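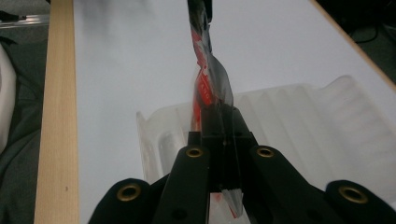

What Is an After-School Club?

When the last bell rings, some kids go home. Others stay at school or walk to another building nearby, where grown-ups look after them until a parent can pick them up. This is called after-school care, or an after-school club. The people who work there are called club leaders.

Who goes to a club?

Any child can go. Many have parents who work until 5:00 or 6:00 in the evening. Some have a brother or sister at the club already. Others go because the club has something they want to do, like chess or drama.

Some children need extra help during the day. A child might use a wheelchair, or have trouble hearing, or find loud rooms hard to be in. Clubs can plan for this. A leader may sit with one child during homework, or there may be a quiet room with the lights turned low. If you go to a club and something there makes it hard for you to join in, you can tell a leader or ask your parent to tell them.

What happens there?

Every club has its own plan for the afternoon. At the Follcombe club, the plan looks like this:

3:15 Sign in and hang up coats
3:30 Snack
4:00 Homework or reading
4:45 Games, art or outside time
5:45 Clean up

Signing in matters. The leader checks your name on a list, so the club knows who is in the building. When you leave, the grown-up who picks you up signs you out. If a leader does not know that grown-up, they will ask to see a card with a name and photo on it. They do this even if you say, "That's my uncle."

Snack is usually something small, such as crackers, fruit or cheese. Tell the leaders about any food that makes you sick. They keep a list of allergies, and some clubs do not allow nuts at all. Don't trade snacks with a friend unless a leader says you can.

Who runs the clubs?

Some clubs are run by a school. Others are run by a town, or by a group that is not trying to make money. Follcombe has 2570 children in its elementary schools, and 315 of them go to a club on a normal school day. The town runs nine clubs in all. The biggest is at Marinescu School, and it uses the gym and the library.

Chun-hung Leung is a leader there. He started out helping with homework and now plans the art projects too. "Kids think we make it up as we go," he says. "I write my plan at lunch. Then it rains and I write another one."

Leaders have to be trained before they start. They learn first aid – what to do if someone gets hurt – and how to help when children argue. The town also checks that each person is safe to work with children.

Does it cost money?

Usually, yes. The money pays for leaders, snacks and supplies. Families who can't pay the full price can often pay less, and the other children are not told who pays what.

How do you join?

A parent or guardian fills out a form. In Follcombe the forms for the next school year come out in July, and the smaller clubs fill up first. If a club is full, your name goes on a waiting list. You can visit before you start – ask to come at snack time, when everyone is in one room.

Words to know

Allergy: when your body reacts badly to something, like a food
Guardian: a grown-up who takes care of a child in place of a parent
Waiting list: a list of people who will get a place when one opens up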